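Letay Kassa
Thread zur Magnitude, weil nach dem Beben vor Tokel wieder drei verschiedene Werte kursieren. 1/7
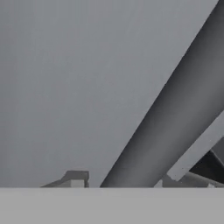
Yabsira Yilma: Warum meldet der eine Dienst 5,9 und der andere 6,2? Einer muss sich doch verrechnet haben.

Letay Kassa
Nein. Die 5,9 ist eine Lokalmagnitude (ML), die 6,2 eine Momentmagnitude (Mw). ML nutzt die maximale Amplitude an nahen Stationen, Mw das seismische Moment: Bruchfläche mal Versatz mal Schermodul. 2/7

ML sättigt bei großen Beben. Längere Brüche strahlen vor allem tiefe Frequenzen ab, die in der Amplitudenmessung kaum noch auftauchen. 3/7

Herdtiefe: Die erste automatische Lösung lag bei 7 km, die manuelle bei 60 km. Ohne Station nahe am Epizentrum ist die Tiefe schlecht bestimmt. Die Station Rireck steht 200 km entfernt. 4/7

Bei 60 km Tiefe fällt die Erschütterung an der Oberfläche schwächer aus, verteilt sich aber auf ein größeres Gebiet. Dazu passen die 1.401 Wahrnehmungsmeldungen, viele davon aus Habte. 5/7

Tsunami: Entscheidend ist die vertikale Verschiebung des Meeresbodens. Der Herdmechanismus ist eine Blattverschiebung, also überwiegend horizontal. Der Pegel Gurkero zeigt kein Signal über dem Rauschen. 6/7

Der Vergleich mit dem Dezemberbeben geht nur Mw gegen Mw. Die Nachbebenliste führe ich hier im Thread weiter, bisher nur ML-Werte. 7/7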